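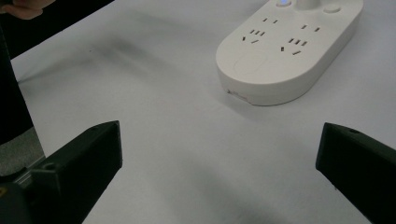

One of the power strips on the tables at the Koltotari open day, with its little blue light on.

I have been meaning to write up our visit to Koltotari ever since we got home, and as usual the laundry and the garden got in first. So my notes are a bit crumpled, but the day itself is still very clear to me, and I would hate for it to slip away without my telling you all about it, especially those of you who had your names down and couldn't come because of the colds going around.

For anyone new to the newsletter, Koltotari is a repair and testing workshop for household electrical things. They look at lamps, kettles, radios, extension leads, all the humble stuff that lives behind sofas and under desks. They are in the old Skamarus building, down by the water, with the tall windows and the very steep front steps (there is a ramp around the back, and I wish I had known that before I hauled my bag up the front). The open day was on 3/26/24, and the doors were open when we got there, with a smell of coffee coming right down the stairwell.

Our host was Rasha Salameh, who runs the bench room and who has the gift of making you feel that your question is the one she was hoping for. She walked us past the coat hooks, past a wall of labeled drawers I could have spent the whole morning in, and into the long room where the tables are. They are pale and plain and she likes them kept clear, with one item out at a time. I thought of my own kitchen table and said nothing!

I will admit that when I saw "power strips and you" on the program I nearly went for the second coffee instead. I'm so glad I stayed. Rasha talked about them for the better part of an hour and I didn't look at my watch once. She started with the one you see at the top of this page, a white strip with nicely rounded corners, and asked us what we noticed. Well, I noticed it was white. My neighbor on the bench noticed that it takes two kinds of plug, with outlets for two pins and outlets for three, and from there we were off.

Rasha's view is that most of us choose a strip by how many things we can cram into it, and never think about how the outlets are laid out. She had us try this for ourselves with a box of old chargers and plugs, the fat kind that hog the space next door. There was a lot of laughing and a certain amount of elbowing. A strip that looks roomy can fill up very fast once you bring out a bulky charger, and a wider body with the outlets spread across it can save you some grief. She also told us to bring along our fattest plug when we go shopping, which I have since done, to the embarrassment of my family.

Then came the little lights. I have always found them annoying, particularly in a bedroom, and I have been known to put a sock over one. (Please don't. I was told off, very kindly.) Rasha said that on many strips the light is there to tell you that power is getting through, though some makers use it for other things, and you should look at the leaflet to find out which kind you own. I do not think I have ever kept a leaflet. She keeps hers in an envelope taped inside a cupboard door, and I have now started one too, with 3 leaflets in it so far.

After that we got the rules, which I copied down as fast as I could. Never plug one strip into another. Don't run the cord under a rug. Heaters go straight into the wall. If a strip feels hot, or smells odd, or has a crack in the shell, unplug it and stop using it. And dust it now and then, unplugged, with a dry cloth. I had never dusted one in my life, and when I got home and pulled out the one behind the television I was ashamed of what I found.

We broke for lunch downstairs – soup, dark bread and a very good cheese with caraway seeds – and I sat with Ditte Dalsgaard, who had come over on the ferry with a suitcase containing nothing but a broken lamp. It was a Sveinbjörnsson, from her aunt's house, with a heavy foot and a shade like a lily. She had wrapped it in two bath towels. We talked about aunts for so long that we were the last ones back up the stairs.

The afternoon was for bringing out your own things. Ditte's lamp needed a new switch and a new cord, and she got to do part of the work herself with someone patient at her shoulder. My contribution was a small Ceva radio that has been crackling since last July. The young man who looked at it took the back off, blew gently into it, and pointed out a knob that wanted cleaning. I was allowed to hold the flashlight. It still crackles a little on one station, but I have decided that is the station's fault.

There was a tour of the storeroom as well, for those who still had the legs for it. They told us they have 300 donated cords down there, sorted by length and plug, hanging in loops like pasta in a shop window. I would have liked more time in there. The room is narrow, so they take you in small groups, and ours was hurried along a bit toward the end so the next one could have its turn.

A few practical things if you are thinking of going. The number 9 bus stops right across from the building and is much easier than parking. Bring a sweater, as the bench room has high ceilings and gets chilly once you have been sitting a while. Entry was free, with a jar for the soup. If you want something looked at, write down what is wrong with it before you come, and pack the cord along with it (one poor man had brought a beautiful toaster oven and left the cord at home).

Rasha says they hope to hold another day in the summer, with a session on old table lamps, and Ditte has already promised to come back for it. I have put my name down for 2 places. If you would like the other one, call me in the evening, after supper, and let it ring, because the phone is at the far end of the hall.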